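Lo que cuesta enseñarle a un robot a montar un PC

Sigo con la serie del taller, que la tenía abandonada desde febrero (perdón, perdón). Por si alguien llega nuevo: en el proyecto Dulusholm estamos reuniendo ejemplos para que un sistema aprenda a montar las piezas de un ordenador de sobremesa. Procesador, memoria, disco duro. Suena a tarde de domingo y llevamos meses.
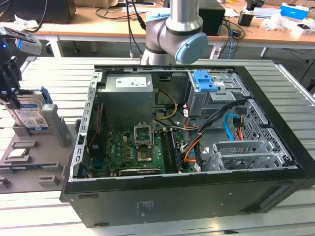 Tiempo de lectura: 3 min

El objetivo de esta ronda son 1.000 episodios y vamos por 800, ¡que ya es! Cada episodio es un intento completo, con su grabación desde varias cámaras y los movimientos del brazo guardados a la vez. Los que salen torcidos también se guardan, pero con otra etiqueta, y ahí discutimos bastante – yo soy de las que lo conservan todo.

Lo más pesado es preparar cada toma. Si la caja queda siempre en el mismo sitio, el modelo se aprende el sitio y no la tarea, así que toca moverla un poco, girarla, cambiar la luz. En Firnasmont, donde trabajaba antes, no lo hacíamos y así nos fue. 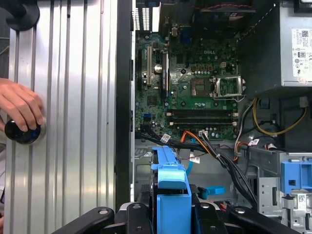

Una mano en el pomo negro y la placa Dell con el zócalo abierto.

Y luego está la cámara de la muñeca, mi favorita y mi pesadilla. Da un detalle que la fija no puede dar, pero los dedos tapan media vista justo cuando más falta hace. Para etiquetar uso Sinaga, que deja poner las vistas en paralelo, y aun así hay ratos en que paso los fotogramas de uno en uno (con café, claro).

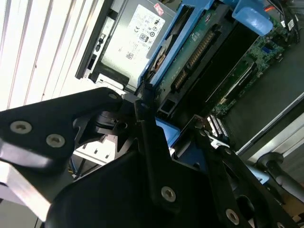
¿Cuántos ejemplos hacen falta para que aprenda una pieza nueva?
Depende muchísimo de la pieza. Con algo que entra recto me atrevería a probar con pocos; con un conector que hay que alinear y apretar a la vez, yo no entrenaría nada sin unos cuantos cientos, y bien variados.

El miércoles toca repasar etiquetas, sobre todo las de memoria, donde «alineado» e «insertado» se nos mezclan todo el rato. Tengo 16 episodios apartados en los que ni yo me pongo de acuerdo conmigo misma.

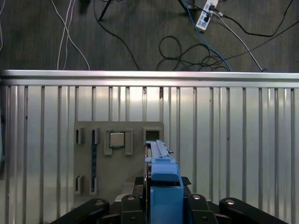

Trirkska comentó: Nosotros acabamos quitando la etiqueta de «alineado» y marcando solo el primer contacto y el final. Perdimos algo de detalle, pero las anotaciones empezaron a coincidir. ¿Habéis probado a que dos personas etiqueten el mismo episodio a ciegas?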